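Trilska bench parts: README

Last touched June 2025. If you've landed in this folder looking for the drawings, they're one level up, in the folder called sheets. What you've got in here is the parts list, the naming rules and my notes on how the bench is laid out, which grew a bit (sorry) once I started writing down all the things people kept asking me.

What's in the folder

parts.csv is the main list, one row per kind of part. It has 22 rows and I don't expect it to get much longer. bins.csv says which tray or box each kind lives in. photos holds pictures of the bench and the shelf. old is old, please leave it alone, I still go digging in there when a number looks wrong.

The columns in parts.csv are name, family, finish, bin and remarks. Family is the one to filter on. I only use four: bracket, strip, comb and small. "Small" is a rubbish name for a family, I know, but it covers everything that would otherwise end up in a drawer marked misc, and I've had enough of those drawers to last me a lifetime.

How I name things

Brackets are the stamped sheet-metal ones with the bent flanges and the raised channel pressed into the face. They've got a little hole in one corner, and that corner is how I tell which way round a bracket is when I write about it. If the remarks say "hole near left", that's the flat side down with the hole towards you and to the left. Took me ages to settle on that and I'm quite pleased with it!

Strips are the thin silver ones. They go in the same tray as the brackets, because I always reach for both together and I got fed up with two trays.

Combs are the grey metal parts with the teeth. In the Esura paperwork they go by a long code with a dash in the middle. I type "comb" and the code goes in remarks, so search there if you've only got the paper in front of you.

The bench

The blue plastic tray with the brackets and strips stays on the white shelf over the bench. Combs get laid out on the white worktop underneath, some flat, some stood on their edges in a row. The green cloth goes at the front and that's where you work. It has stains. They're faint, they've been through the wash, they're not going anywhere. 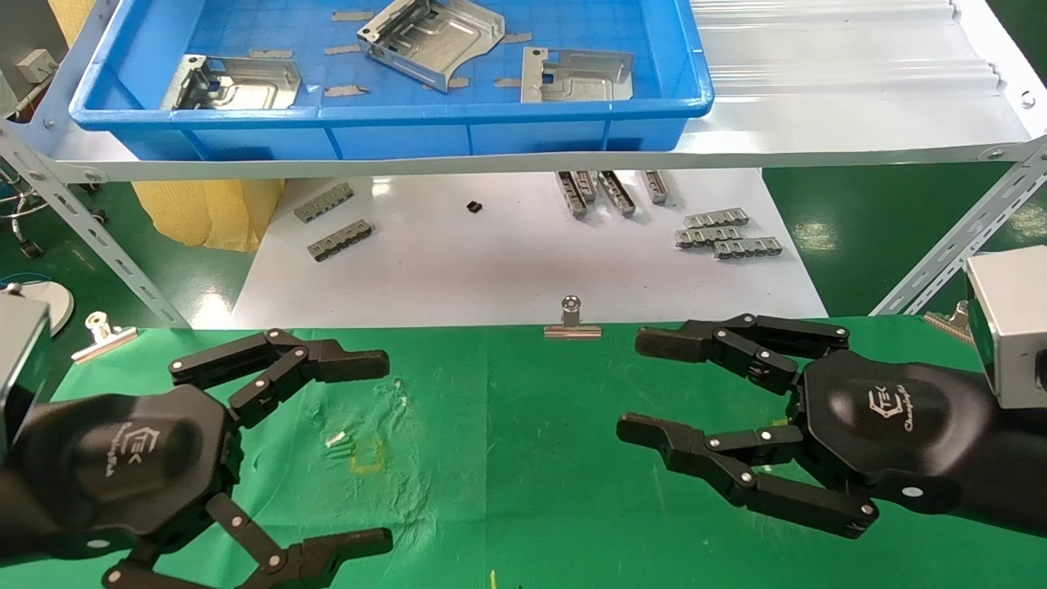
Nastedholm wrote back after the first version of this file to ask why the combs aren't in a tray as well, and whether standing them on edge doesn't just mean they get knocked over every time somebody leans across for a strip.

Fair point, and yes, they do go over now and then. I still prefer it. A comb on its edge is easy to pick up and you can see the teeth straight off, whereas a heap of them hooks together and you end up lifting three when you wanted one. I've put a note in bins.csv saying a shallow tray is fine if you'd rather, as long as it goes on the worktop and doesn't end up on the shelf.

Binder clips live with the green cloth. They aren't in parts.csv and they don't need to be, but please put them back, I keep finding them in the Tennant box.

Known problems

The finish column is patchy. I filled it in for brackets and then lost interest.

Two rows in the small family have the same name. I'll sort that before September.

Lengths used to be in there too and I took them out, as half were measured over the flange and half weren't. They're in old if you're desperate, but check them against the drawings.

Reordering

Strips come in boxes of 600 and combs in bags of 2000, so don't order combs on a whim. We've got 6 brackets set aside as reference pieces, bagged and labelled, and those never go out on the bench.

Changes

Added the note on trays. Renamed "plate" to "bracket" everywhere, I hope. Fixed the bin for strips, which had been pointing at a box we threw out.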